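Mustley releases Zusari 5, planning and perception software for robots that work at control panels

HURNHAM, April. Mustley has released Zusari 5, a new version of its software for robots that have to use equipment built for people. It reads a control panel through the robot's head camera, works out which parts can be pressed or turned, and plans the hand movement for each one. The release is open to all current users from today, and we're very excited to get it into their hands!

Most plant rooms are full of cabinets like the one our team has been working with: lamps, push buttons and selector switches packed close together, many of them the same shape and colour. Finding a green button is easy. Finding the right green button, then bringing a fingertip to it without brushing its neighbours, takes a good deal more care, and that is where most of the work on this version went.

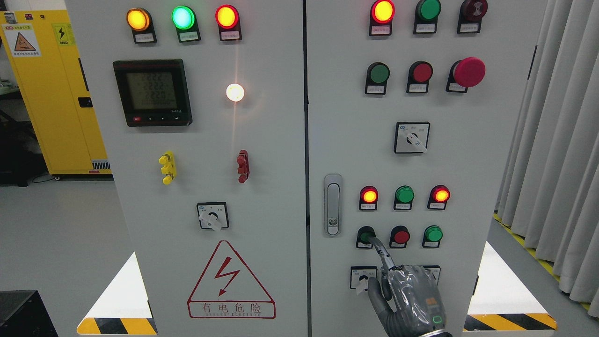

A robotic hand presses a green push button on the right-hand door of the control cabinet.

Zusari 5 builds a map of the panel before the arm moves. Each control gets a type, a position and a list of safe ways to approach it, and the map is refreshed up to 14 times a second as the head camera shifts. If the hand hides part of the panel, the planner keeps the last good position and lowers its confidence until the control comes back into view.

"I used to spend whole afternoons typing in button positions by hand," said Pornthip Pongsiri, who leads perception at Mustley. "Now I point the camera at a door, check the map and correct anything I don't like. It's a lovely change, and it means we can try far more panels."
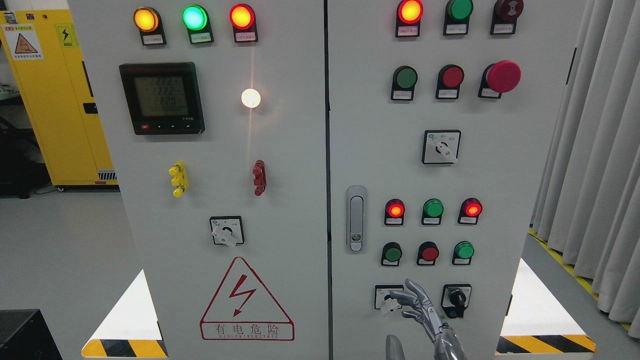 Selector switches have their own planner in this version. A push needs one straight line and a force limit, but a turn needs a grip, a centre and a stopping angle, and small levers leave very little room for fingers. The new Saithong module tries several finger shapes in simulation and passes the best five to the operator, who can step through them on screen and choose one.

The test library has grown too, with 130 recorded panel tasks that users can replay against their own settings before running anything on a real arm.

"Please break it and tell us how," said Sunee Paisan, planning engineer. "The replay tool came straight out of user requests, and I've already got a long list for the next one."

Zusari 5 installs over the previous version and keeps existing panel maps. Release notes and the Saithong setup guide are in the user area of the Mustley website.

Press contact: Mustley press desk, Hurnham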